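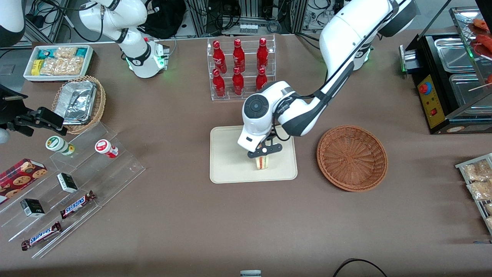
Sandwich on a cream-colored tray, with an empty wicker basket beside it.

Skarnura Paperback Novel Set, Young Adult Fiction

Item type: boxed set, trade paperback
Publisher: Prorer
Series: Kong Street
Volumes: 2
Reading level: grades 7 and up
Binding: perfect bound, matte cover
Paper: cream, uncoated
Box: slipcase, open on one side

Overview

The set contains both Kong Street novels, The Ferry Year and Low Water. The first follows a 15-year-old who moves to the harbor town of Ridov after her parents separate and takes a job selling ferry tickets. The second picks up the following February and is told by her younger brother. Each novel can be read alone, though Low Water gives away the ending of the first.

Text and layout

Both volumes use the revised text. Two chapters in The Ferry Year that were merged in the hardcover are separate again, so page references in older study guides will not match. Chapter numbers after that point are one higher than in the hardcover. Type is the same size in both books. Margins are wide enough for pencil notes. There are no interior illustrations apart from a map of Ridov at the front of each volume.

Classroom use

A reading guide is sold separately. It covers narrator, setting and changes in point of view, with some 40 discussion prompts keyed to the chapter numbers in this edition. The guide is not suitable for the hardcover.

Ordering

Single sets ship in a padded mailer. School and library orders ship in cartons, and the slipcases can be left out on request. Orders of 100 sets or more are quoted individually. Library binding is not offered for this title.

Returns

Unopened sets may be returned for credit. Sets with the shrink wrap removed are accepted only for printing or binding faults. Include the packing slip and note which volume is affected. Single replacement volumes are supplied without a slipcase.

Related items

Kong Street Reading Guide
The Ferry Year, hardcover
Low Water, large print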